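2018-09-21

Humidity log, continued. The Vola unit in the upstairs closet ran overnight on the low setting and pulled 600 ml by morning, against 238 ml for the same period in June with the door shut. Door position accounts for part of the difference. The north wall accounts for the rest, I think — the plaster behind the shelf still reads high at the baseboard.

Nicanor Maldonado came by with his pin meter and took 3 readings along that wall. His numbers ran slightly above mine. We agreed to trust his, as my Bresberg has not been calibrated in 14 months. He suggests checking the gutter joint above the window before spending money on the inside. I will get the ladder out if it stays dry.

Emptied the tank, rinsed the filter, reset the hour counter. Set point lowered by one step. Fan noise unchanged.

Knits and dark items are the slowest to lose the closet smell, so they get refolded and aired before going back on a shelf. Cottons can wait.

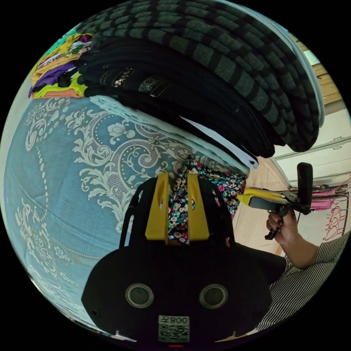
Striped green knit on top, black things under it.

Ordered a replacement filter from Rukier. Delivery date not given. Next reading before bed, door open, same setting.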